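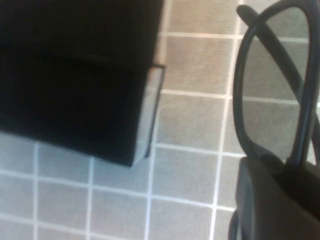

Kendby tide gauge, sea level readings - notes

1,332 daily means, one row per day, metres above the local datum. Blank = no reading, don't treat it as zero.

Gap of 9 days in November, float stuck. Not filled in. Laurier has the paper charts if you need them.
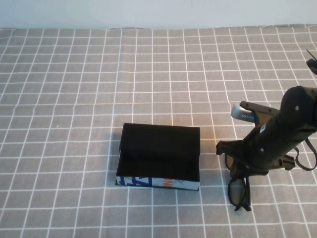
Pressure correction is in its own column, so take it off if you want the raw level. Older rows were rounded differntly, see flag column.

To do - recheck the datum shift, Kaisu thinks it is 30 mm too high. Corrections to Huguette Pelletier please, not me.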